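3.2 Seams as landmarks in folding dark garments
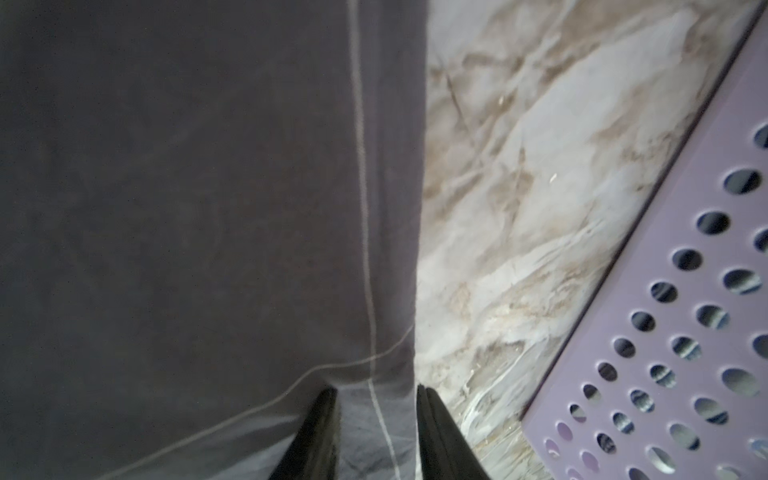 Figure 4. Dark gray fabric with two pale stitched seams that cross near the bottom.

What do people look at when they fold a garment that is one color all over? Mostly the seams, followed by the hem and the outer edge of the cloth. Participants in the Stostilow household study named a seam as their first reference in 1465 of the 2496 folds we coded, and the share was higher for black and charcoal items than for light ones.

We put this down to contrast. On dark brushed fabric a shallow crease is easy to mistake for a patch of uneven shading, while a pale line of stitching stays readable even when the cloth is rumpled. In Figure 4 one seam runs nearly top to bottom and the other crosses it at a slant. Crossings of this kind were coded as "junctions" (see Section 2.4), separately from plain seams.

Coding was done by Preda and Mnguni, working apart, on the same 200 folds before the remaining material was divided. Most of their disagreements concerned sleeves - in particular, whether a hand resting on a cuff was using the cuff seam or only holding the fabric down. These cases were passed to Sastry and settled one at a time.

Junctions were used less often than we had expected. Participants tended to follow a single seam along its length and then square the fold by eye against the edge of the table or counter. Those who folded on the floor did this less, and their finished stacks were less even. We return to the effect of the work surface in Section 3.4.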